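Apple weeks return to Konia hall, with sorting tables open until July

The Konia hall has opened its sorting tables again for the stored apples of last season. The work started on 2023-05-04 and will go on until the first days of July, when the cold room must be empty and washed for the new fruit.

This year 639 crates came out of storage, against 869 last year. Magdalini Athanasiadis, who leads the sorting, is not worried about the smaller number. The spring frost took many flowers in the upper orchards, she says, and everybody in the valley knew already in the fall that the hall would be less full.

Every apple is looked at before it goes anywhere. Fruit with clean skin goes to the shops in Jarnora. Fruit with small dents or dark spots goes to the kitchen next door, where it becomes sauce, vinegar and dried rings. Only the soft ones are put aside for the farm animals.

"People see a mark and they think the apple is bad," says Athanasiadis. "Most of the time it is only the skin. A branch touched it, or another apple in the crate. You cut it and inside it is white and sweet."

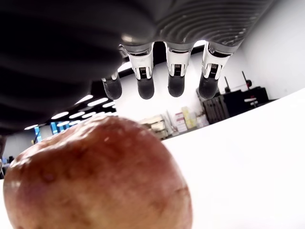
A red apple with yellowish patches and small dents, under the fingers of a robotic hand.

The kitchen is run by Kyriaki Kontogiannis, and she asks for the marked fruit first. In her opinion the apples that stayed long in storage give a thicker sauce and need less sugar. She cooks them with the peel and passes them through a sieve after, so the color stays a little pink. Last season's jars were sold out before the winter – this time she wants to keep some back for the school in Besum.

Visitors can also buy directly at the hall. Bags of mixed apples for cooking cost 2 euros and are placed by the side door from 11 in the morning. It is allowed to choose your own, but please do not press the fruit with the thumb, as the marks show the next day. Customers are asked to bring their own bags or baskets if possible, and empty jars with lids are taken back in the kitchen.

For those who want to try cooking at home, Kontogiannis will give a short lesson on apple sauce and drying. There are places for up to 11 people, and the lesson is free. Names can be left at the hall or at the Sandu bakery, which also sells the dried rings and, while there is fruit, a flat apple cake made with the sauce from Konia.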